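Fri 14 March. Batch two of the marmalade is on. Short thread for anyone making it this weekend.

I'm using about 9 oranges and two lemons, all from the Imamport stall. The February fruit was better, with more pith and more pips, but this will set.

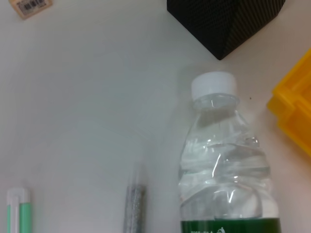 Peel goes in first, cut thin. I cut it by hand. The processor at my sister's place chews it up and the jelly goes cloudy.

Pips and pith go in a muslin bag, tied tight, and sit in the pan overnight with the peel. Don't skip the overnight. I did once in Isum and got syrup.

Next day, simmer until you can squash a piece of peel between your fingers. Two hours in my pan. Then squeeze the bag -- hard -- and scrape what comes out back into the pot.

Sugar only after the peel is soft. It won't soften any more once the sugar is in. Warm it in a low oven if you have room.

Vilgot Rønning asked about adding whiskey. Yes, but off the heat, and a couple of spoonfuls at most.

Test on a cold saucer. If it wrinkles when you push it, stop. Let it stand 15 minutes before you fill the jars or all the peel floats to the top.

I use the 500 ml jars. They're too big for one person, but they're what I have.

Next up is the lime one from the Thampi cookbook. It wants green cardamom and I'm out, so that will be next week.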